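Namilley Neighbors
Home & Laundry > Clothing care

How do you fold a puffer jacket so it stays folded?

Posted by Ehsan Warraich, 2023-09-20

I am an adult with a job and a mortgage and I cannot fold a coat.

Every fall I get the quilted jackets out, air them on the bed and put them where we can reach them. Every spring I do the reverse. In both directions I lose. I fold the thing into a respectable rectangle, turn around to pick up a sweater, and when I turn back it has let itself out like bread dough. Shiny fabric on the outside, slippery lining on the inside, air in between. There is nothing in there for a fold to hold on to.

My current method is to bring the sides in, double it over once and then lean on it. What I end up with is less of a rectangle and more of a sofa cushion somebody has already sat on.

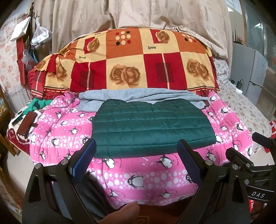 I have one deep drawer and one closet shelf to work with. The shelf is taken up by bedding, including several quilts that were gifts and can't be got rid of while the people who gave them are alive. So the jackets go in the drawer, and the drawer has to close. At the moment it closes if I kneel on it.

Things I have tried:

Vacuum bags. Flat as a pizza for a week, then one of them sprang a leak and slowly lifted the drawer above it. The other came out in November looking like it had been mailed.

Hanging them. The rail in that closet is already full of things my wife describes as "in rotation."

Rolling. Fine until you let go.

Is there a real technique, or does everybody just shove them in and shut the door fast? Also, do I fold with the zipper up or down? I've been told both, each time by someone very sure of it.

Rhydian Price
110 found this helpful

Shoving and shutting the door fast is a real technique and I used it for years. There is a better one, though. The trouble with yours is that you're trying to flatten a coat by force when it's full of air with no way out. Lay it out first, get the air moving toward an opening, then fold, and finish by making the jacket hold itself shut.

You need a flat surface bigger than the coat with its arms out. A bed is good. A bed with a lot of soft stuff on it is less good, so push the pillows back.

1. Empty the pockets. All of them, including the one inside that you forgot it had. A lip balm in the middle of a fold will make a lump you can feel through three sweaters, and it will also go through the wash in spring.

2. Spread the jacket out on its back with the front facing up and open, and the sleeves straight out to the sides. Get the collar lying flat and tug the lining so it isn't bunched up underneath. This is also when you look it over for marks and leaking feathers, if it's the feather kind.

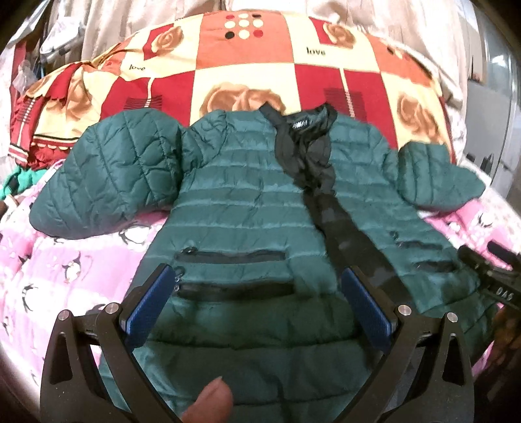

3. Zip it up, but leave a hand's width open at the neck. That is your air vent. Close the pocket zippers as well, or they'll snag whatever gets stored next to them. I ruined a cardigan this way and was not allowed to forget it.

4. Fold the sleeves in across the chest, one over the other. Don't wrap them around the back. They'll only come loose, and you'll be chasing them.

5. Bring each side in by a third, so you have a long strip with the collar at one end. Press gently with your forearms, from the hem toward the collar. You'll hear it sigh. Take your time, because if you press hard it just swells up somewhere else, and with small channels you can strain the stitching.

6. Roll from the hem up, fairly tight, with a knee on it if your dignity can take it.

7. Now the part that makes it stay. If there's a hood, turn it inside out over the roll, the way you'd ball a pair of socks. No hood, use a strip of soft fabric tied around the middle. An old pillowcase does the job too: put the roll in, twist the end, tuck it under. Rubber bands leave dents, so skip those.

Zipper up or down: up while you fold, so you can see what you're doing. After that the coat doesn't care.

One warning. This is for a drawer you open now and then. If it's going away for the whole summer, roll it loosely and give it more room, or you'll be writing here again about how to get the puff back.

Willska
8 found this helpful

just hang it up

Herrero
Rated by no one yet

I have to disagree with Rhydian on the rolling. I used to sell coats, and we stored them flat, in a stack, with the heavy ones at the bottom. A rolled jacket takes up less floor but more height, and Ehsan's problem is a drawer. Measure the drawer first. If it's wide and shallow, fold flat in thirds, then in half, and put something with a bit of weight on top, such as jeans. Knitwear on top will not do it. The jacket will simply wear the sweater as a hat.

Agree about the pockets. I once found somebody's sandwich.

Also, Ehsan, a cotton storage bag from Bramura Hardware on the corner costs very little and has a drawstring. No affiliation, I just live upstairs from it.

Comment from Ehsan Warraich

Thank you all. Did it Rhydian's way with an old pillowcase, and the drawer closes with one hand. The pockets produced a glove, two receipts and the good tape measure, which I had accused a neighbor of keeping. I have since apologized to him in person.

Willska, see above regarding the rail.

Comment from Willska

get a second rail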